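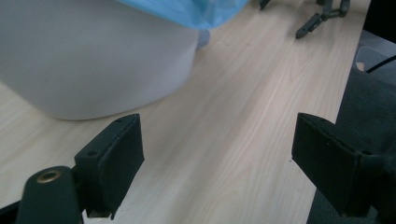
Choosing Gripper Jaws for Household Objects: Bench Tips

By Ngan-ling Yu, Horndale Workshop Services
16 October 2019
4 min read

The following guidance is issued to members who reserve a bench for gripper trials. It applies to hand-held gripper tools and to grippers mounted on an arm. Members comparing more than one set of jaws should read it in full before the first session.

Preparing the table

Wipe the tabletop and let it dry before any jaws are fitted. Crumbs and grit collect at the jaw tips and will change the result of a light grasp. Streaked or strongly grained surfaces are acceptable for most trials, but the camera exposure should be set with the bench lights on and left alone until the session is finished.

Keep the space between the jaws clear at the start of each attempt. Containers, stands and cables belong toward the sides and back of the table. A cable that crosses the edge of the table should be taped down or moved before the tool is lifted.

Lined containers

A container with a plastic liner is a useful test piece and a difficult one. Thin, glossy plastic reflects light, folds without warning and catches on blunt tips. Members are asked to observe the following:

- Fold the liner over the rim by hand and smooth it before the first attempt.
- Record whether the jaws are to take the liner alone or the liner and the rim together. These are separate trials and should be logged separately.
- Replace the liner when it tears. A patched liner does not behave like a new one.
- Approach the rim slowly, with the jaws fully open.

Comparing jaws

The workshop keeps two patterns of jaw for loan. The Pladine set is wide and flat on the inner face and suits boxes, cartons and the sides of rigid tubs. The Mak set is narrower at the tip and is preferred for handles, cords and folded plastic. Neither set should be used with glassware until the pads have been inspected.

Change one part at a time. If the jaws are changed, the camera position and the controller settings must stay as they were. During the April trials several members replaced the camera bracket and the jaws on the same day, and their results could not be used.

Each set should be given 33 attempts per object. Use the same object throughout, return it to the same mark on the table, and note a dropped object as a failure even when it is caught before it falls. Test weights of 500 grams are kept in the drawer under the scale.

Controllers

The Nundura controller is supplied with a closing force setting of 465. This is suitable for firm objects. For liners, bags and soft packaging, begin at the lowest setting and increase it in small steps. The setting must not be raised above 900 on any bench. Members who bring their own controller should have it checked at the desk.

Care of the hardware

Fasteners in the jaws work loose with repeated closing. Check them with a hex key at the start of the session and again at the midpoint. Tighten by hand only. Linkages may be given one drop of light oil, applied with the tool switched off, and any excess must be wiped away before the tool is returned to the table.

Dark jaws show dust poorly. Run a dry cloth along both inner faces between objects, and use a damp cloth with mild soap after any trial involving food packaging.

At the end of the session, open the jaws, switch off the controller and store each set in its own tray. Log sheets are to be left in the folder at the desk, signed, with the bench number written in the top corner.

14 shares
3 comments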